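Update for Unus Fund - knitwear repair and resale, Vendano
Sent Sun 5 June by Modupe Ezeani

Quick one, full accounts to follow. Grant spent so far: 700 of the second installment. Rest is commited to yarn and the rent on Iordache Street.

Garments in since April: 528. Most are moth holes and cuffs. Lacework still slow - only Tekle Worku can do it properly, and he has 2 days a week with us.
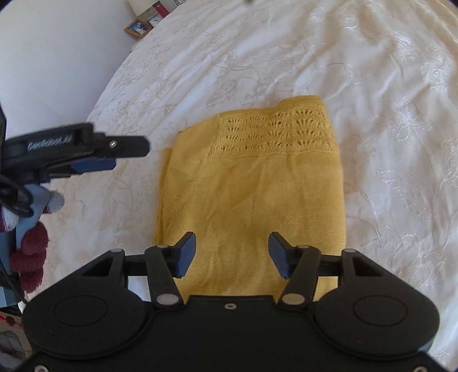
Training
Two evening classes run, both full. Darning went well. Second one (grafting) too hard for beginners, will split it. Need better lamps before fall.

Sales
Online shop on Plutilell live, but fees higher than we were told. Sweaters sell, scarves don't. Yellow and green go first, no idea why. Lace yokes get the most questions from buyers, mainly on washing.
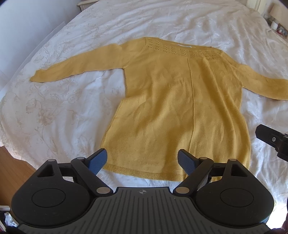 Problems / next quarter
- Steamer broke, waiting on the part
- Storage nearly full, asked the landlord for teh back closet - no answer yet
- Would like to move unspent travel money to yarn. OK with you?
- Tekle's hours - can we talk before the next payment

Contact: Modupe Ezeani, Vendano Knit Repair | Back to top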